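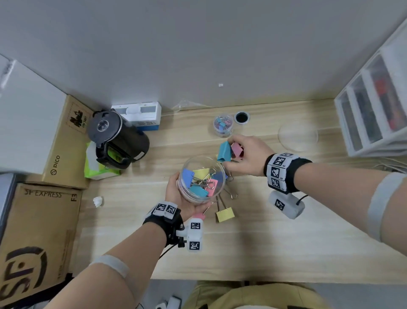

Binder clips and a clear plastic jar on a desk.

Is the Gurness cover of "Drikthorpe" really a cover?

Posted by tapehead_moll, September 30, 2024

Every music blog I read is calling the new Gurness single a "bold reinvention" of the old Rivadeneyra song. I've played them back to back and I don't buy it. Same key, same tempo, and the backing vocals sound lifted straight off the original. Is this a new recording, or did somebody put a new singer over the old tracks? The label page says nothing useful.

grarville_fan
It's new. They cut it in Grarville in September, it says so in the video notes. Great song, who cares.

lowshelf
I'd care, and "it says so in the video notes" isn't much. Video notes say all kinds of things. Listen at 2:29, right after the bridge. On the Rivadeneyra version the drummer comes in early on the last chorus. On the cover he comes in early by the same amount. You could copy that on purpose, but I doubt it. My guess is old drums, new guitar and new lead vocal. Check the credits on the download and see if the original drummer is listed.

ohm_sweet_ohm
Drums I can believe. The backing vocals are different people, though, there are 3 voices on the new one. As for the "viral hit" talk, it had 3,417 plays when I looked. I still wouldn't pay for it twice.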